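Flask drops on the glassware bench: frequently asked questions

Murkamdale bench team. Last updated in December.

We've had a lovely amount of mail since we put out the notice on dropped flasks, so we've gathered the answers in one place. If you run the same two-arm bench routine that we do, please read at least the first four. The rest is for people who like the details as much as we do (there are more of you than we expected!).

What went wrong?

The right gripper let go of a round-bottom flask while it was being held still over the bench. It happened 3 times in one run of 50 lifts. Two of the flasks landed on the cloth and rolled. The third hit the foot of a metal stand and cracked round the bulb.

Was anyone hurt?

No. The arms were running with the guard line in place and everyone was standing behind it. There was a splash on the cloth from the cracked flask and a few bits of glass to pick up, and that was the whole of the damage.

So the fingers opened by themselves?

They did, a little, and this is the interesting part. We first thought the glass was slipping, so we spent a happy but useless afternoon cleaning necks and finger pads. Then we plotted finger width against time, and there it was: a tiny outward creep during the hold, then a jump. The glass only slid once the fingers had already given way.

What made them open?

The hold timer. When an arm finishes a move and waits, the controller drops the grip force to keep the motor cool. That is sensible for a plastic bottle. Our settings file had the low-force value for thin glass set at 2 newtons, left over from trials with empty tubes. A flask with liquid in it needs more than that, and the longer the arm waited for its partner, the more likely a drop became. We've set the value to 7 and taken the timer out of the glass profile altogether.

Why was one arm waiting for the other?

Our routine has the right arm bring the flask to the middle and hold it there until the left arm comes in. The left arm sometimes takes a while to plan its way past the stand and the pipette. On an easy layout you'd hardly notice the pause. With the back of the bench crowded, the pause grew long enough for the timer to cut in.

That explains why some of you never saw the fault at all. If your bench is sparse, the left arm arrives quickly and the right arm never gets bored!

Is it the same fault as the Prisau one?

It looks alike from outside, and we did wonder. The Prisau bench had a loose finger screw, so its gripper opened under load at any moment, moving or still. Ours only ever let go during a hold. If you see drops in the middle of a move, check your screws first and read this page afterwards.

Does Navgate come into it?

Only in a small way. Navgate is the planner we use for both arms, and it did exactly what we asked of it. It has no idea that a waiting arm might be getting weaker. We have now added a message from the gripper to the planner, so that if grip force falls below the set value the planner stops the left arm and tells us. It's a very satisfying beep.

How do I know if my bench is affected?

Open the gripper settings and look for the glass profile. If there is a hold timer in it, with any number other than zero, you have what we had. You can also test it in a few minutes. Put an empty plastic flask in the gripper, low over a folded towel, and leave it there with the left arm parked. Watch the finger width reading. If it drifts outwards, stop and change the profile before you go near glass.

Please don't do the test with glass. We know it's tempting when it's already out on the bench.

Can I keep using the bench in the meantime?

Yes, for anything that doesn't involve a long hold. Tubes going in and out of a rack are fine. Pouring, swirling and anything done with two arms should wait until you've changed the settings.

What if I can't edit the profile?

Some benches have it locked. In that case, change the order of the routine so that the left arm moves into place first and the right arm picks up the flask last. It's slower and a bit ugly to watch, but it gets rid of the wait. A few of you found this trick before we did, and we're grateful.

Should I move things off the bench?

A clearer bench helps the planner, and it gives a dropped flask less to hit. That said, we wanted the fix to work on a bench with things on it, as real ones nearly always have. So for the repeat runs we kept the beaker, the stand, the tube rack and the hanging pipette, and left the cloth open between the two grippers.

The cloth itself stays. It's only thin, so don't count on it to save a flask, but glass shows up well against the black and small bits are much easier to find afterwards.

What do the repeat runs look like?

Slow, and rather gripping if you'll forgive us. The right arm takes the flask by the neck and holds it with the bulb hanging clear beneath the fingers, and the left arm keeps its fingers open. We log the finger width the whole time.

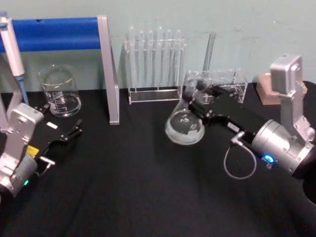
Sveinbjörnsson wrote in to say that the neck is the wrong place to hold a flask in the first place, and that a cradle under the bulb would have made the whole timer business harmless. It would cost a finger change between jobs, the message went on, but a finger change is cheaper than a cupboard of cracked glass, and a settings file can always be overwritten by the next person in a hurry.

Will you switch to a cradle, then?

We like the idea a lot, and we've started sketching one. The snag is that the same fingers also have to handle tubes, and with a cradle fitted they can't get between them in the rack. For now we're staying with the neck grip and the new force value. The point about overwriting is a fair one, so the glass profile is now read-only on our bench and the routine refuses to start if the hold timer has come back.

How have the repeat runs gone?

We did another 50 lifts with the new profile, this time with a deliberately long wait on each. No drops, and the finger width line was beautifully flat. We'll do the same again with heavier fills before we call it closed.

Could the higher force crack the neck?

It's a good thing to worry about. We checked the necks under a lamp after the repeat runs and found no marks. Very thin or already scratched glass could be another matter, so look yours over before it goes in the gripper, and throw out anything with a chip at the rim. If you have unusual glassware, raise the force in small steps and use your oldest piece first.

What do the small lights on the wrists tell me?

Less than you'd hope! Ours didn't change during any of the drops, so please don't use them to judge whether the grip is sound. Go by the finger width and force readings. We'd love to have a light that follows grip force, and it's on our wish list.

What should I do if a flask drops?

Stop both arms with the button, not from the screen. Wait until they are fully still. Put on gloves and glasses, lift the large pieces first, then fold the cloth inwards from the corners so the small bits stay inside it. Check between the gripper fingers and along the underside of the cable before you start up again. We found a sliver there a full day after our own breakage.

Save the log before you restart. The controller clears the finger width record when it boots, and we lost the first drop that way.

Where do I send my results?

To the bench inbox at Murkamdale, with the log attached and a line on what was in the flask. Boring logs with no drops in them are very welcome too. We can compare them with ours, and the ones from crowded benches are the most useful of all.

When will the heavier fills be done?

As soon as the new batch of flasks arrives. We'll add the numbers to this page.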